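Kavero Adds Second Day to Electronics Drop-Off

KAVERO, 10 Apr 2025 — Residents will have two days this spring to get rid of old electronics at the Cho Street transfer station, after the town council voted to extend the yearly collection.

Last year's event took in 3,000 pounds of material and closed early when the containers filled up.

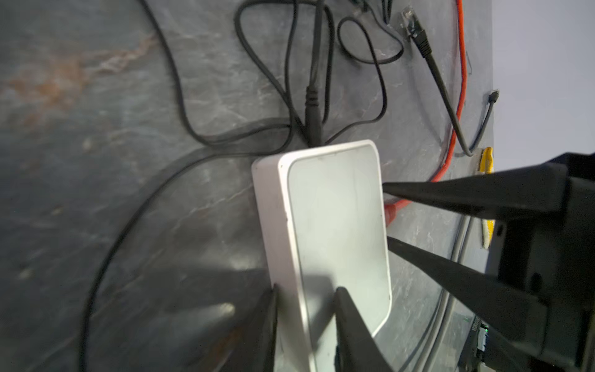
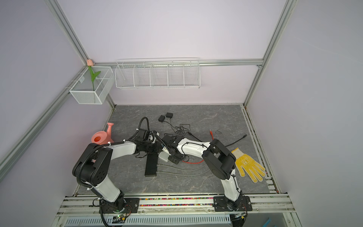
Accepted items include computers, printers, phones, cables, power supplies and small household appliances. Televisions are limited to two per household. Refrigerators, air conditioners and smoke detectors will not be taken.

The service is free for households in Kavero and the village of Wanine. Businesses may bring up to 200 pounds at no charge and will be billed by weight after that. Proof of address is required — a utility bill or driver's license will do.

Ginau Recycling, which has held the town contract since December, will sort the material at its own plant. The company is asking people to take loose batteries out of devices and carry them in a separate bag. Hard drives can be handed over for shredding, but owners who want a certificate must ask for one at the gate.

Traffic will enter from Route 301 only. The Cho Street entrance will be closed to cars on both days, and drivers should stay in their vehicles while they are unloaded.

The council set aside $800 for signs and mailed notices, which go out next week. Dates and hours will be printed on the notice and posted at the town office. Residents who cannot drive may call the public works department to arrange a curbside pickup.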